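## 4. Listening to the parlor songs again

I should say up front that I came to the Moltholm songbook as a player, with a stack of photocopies and a guitar that needed new strings. So this section leans on my ears and fingers more than the last one did. The book holds 16 songs with guitar accompaniment, and I've played every one of them through more times than my neighbors would like. What follows is what I noticed while doing it.

The first thing is how low the guitar parts sit. Most of them stay under the fifth fret, and when they do climb it's for a bar or two at the end of a verse, the way you'd raise your eyebrows at the end of a joke. The Torvik manuscript has the same tunes in fancier settings (lots of running thirds, a couple of truly nasty stretches), and I used to think Moltholm was just Torvik made easy. I don't think that anymore! The basses are different. In seven of the songs the Moltholm copyist moves the bass note to the weak beat, which gives the whole thing a rocking feel that Torvik simply doesn't have, and you can't get that by leaving notes out.

I tried both versions on the little gut-strung guitar at Brodwood, which has a short neck and a dry, quick sound. On that instrument the Torvik thirds turn to mush below the second string, while the Moltholm basses come out clear and a bit cheeky. On my own modern guitar it's the other way around, and I'd guess that's one reason editors have been kinder to Torvik. We all play what sounds good on the thing in our lap.

Then there's tempo. The Drellport catalog lists the songbook as item 308 and calls the songs "slow airs," and I went along with that for a whole winter. But try singing the third song slowly. The verse runs out of breath in the middle of a word, every time, and the refrain (which is plainly a dance) just sits there. Taken at a walking pace it's easy to sing and much funnier. I'd now put only two of the songs in the slow pile, and one of those I keep changing my mind about.

The repeats bother me more. Some verses have a repeat sign at the start and nothing at the end, and I've treated these as repeats of the first strain only. Torvik backs me up on a few of them and stays silent on the rest, so please take my performing text there as one player's choice. The variant readings are in the appendix with the bar numbers. 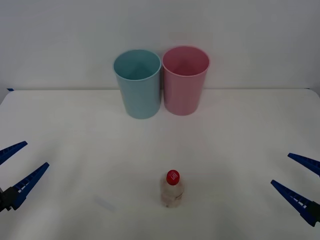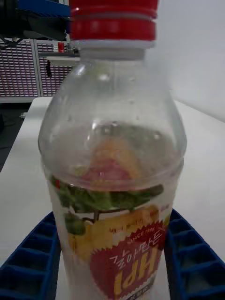
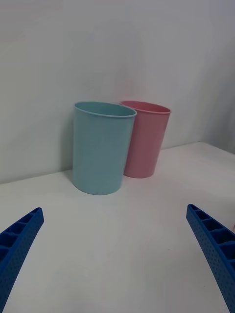 **Figure 4.** Plastic bottle standing upright (first and second pictures); blue and pink cups (third picture).

*p. 724*

Back to the voice parts for a moment, as I skipped over the ornaments. Moltholm writes out its turns in small notes and Torvik uses a squiggle, and I've sung them the same way in both. In the next section I get into the dances, where the squiggle turns up over notes that are far too short for it, and I'll have to be a little less relaxed.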